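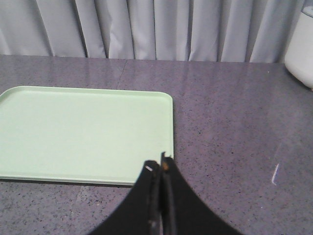
The memo came back from the printer with the wrong number on it. Arnulfo Arango read it twice, then carried it down the hall to Kontogiannis, who was running the campaign from a folding chair.

"It says we raised 4,000 dollars in Gamus," he said. "We raised 700."

"Who's seen it?"

"The county chair. Maybe Goltier's people by now."

Kontogiannis put her phone face down on her knee. The debate was on Saturday. Goltier had spent the week asking why Ralatska, a three-term state senator, wouldn't open her donor list, and Ralatska had spent the week saying she would get to it.

"Fix the number and send it again," she said.

"With a note?"

"No note."

Arango stayed where he was. He had worked for Ralatska for 10 years, first as a driver and then writing the things she signed. In that time he had sent out plenty of corrections, and all of them had a note.

"I'd rather put a line in," he said. "It's one line."

"Then they'll ask about the rest of the list."

"They're asking now."

She looked at him for a while. Down the hall somebody was reading poll results out loud, 200 likely voters, and somebody else was telling him to stop.

"Does she know?" Kontogiannis asked.

"I came to you first."

"All right." She picked up the phone and held it out to him - the senator's number was already on the screen. "You tell her."

He took it and pressed call. It rang four times before Ralatska answered, and he could hear that she was in the car.

"It's Arnulfo," he said. "Do you have a pen?"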